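The Equivalence Window

I had all my papers in a plastic folder, the kind with the snap that never stays snapped, and I was holding it shut with my chin because my hands were full of coffee. Koen Mulder had told me to bring coffee. He'd been through the whole thing the year before, and he said the office in Durnoddale opened at eight but you wanted to be on the steps by six-thirty.

"You're a bridge engineer?" said the man next to me on the steps.

"I was," I said. "At home. Here I wash pots at Petridis."

"Ah, the fish place! I was a pharmacist." He put out his hand. "Achilleas Margaritis. I deliver for the pharmacy now, so I'm still in the building, you could say. Just mostly in the back of it."

I liked him right away. I gave him the second coffee, which was supposed to be mine for later.

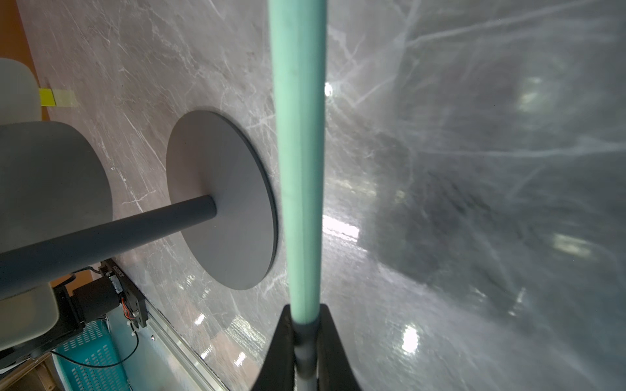

When they let us in I got number 96. They were serving 16. So we sat, and Achilleas showed me his letter from the licensing board, which said his degree was "substantially but not sufficiently similar." He'd had it since May. He had read it so often the folds were going soft, and he'd put tape on the back.

Mine wasn't any better. I was missing a stamp on my transcript from the technical institute in Prenov, and the institute had closed – well, half of it closed and the other half became a college of tourism. I'd called them. A very nice girl offered me a discount on a course in hotel management.

"Take it," Achilleas said. "Then you can be overqualified twice."

Around the time they got to the forties my mother called. She calls every morning and she always asks the same thing, which is whether I've built anything yet. I told her I was in a meeting. It was sort of true, there were a lot of people and a clock. She told me the river had come up over the road at Skavitz again and my bridge was fine, the bus was still going over it. She always calls it my bridge. I did the drainage calculations on one end of it! There were 11 of us on that job and I was the youngest, and I mostly got sandwiches. But she's told the whole street, and I've given up correcting her.
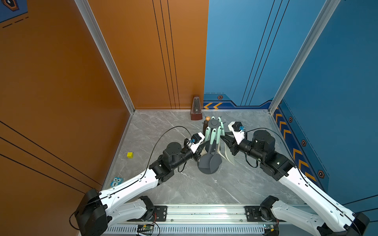
The woman at the window had reading glasses pushed up in her hair and another pair on her nose. She went through my folder without hurrying. Then she went through it again.

"The stamp," she said.

"The institute closed," I said. I had a whole speech ready in English, I'd practiced it over the sink for a week, and all of it went out of my head except the word "regrettably." So I said that. "Regrettably."

She looked at me over both pairs of glasses, if that's possible.

"You can sit the exam without the stamp," she said. "It's 300 dollars. And 320 if you want the study book."

"Twenty dollars for the book?"

"Twenty more, yes. Most people don't take the book."

I had 300 in an envelope, exactly, and some change from the coffee. I counted the change out on the counter anyway, like it might have grown. Behind me somebody sighed. Then an arm came past my shoulder with a twenty in it, folded very small.

"I'll read it after you," said Achilleas.

"It's about bridges," I said.

"I've got a long route," he said. "I'm in the van all day. Ask her if there are pictures."

I asked her. She said there were diagrams.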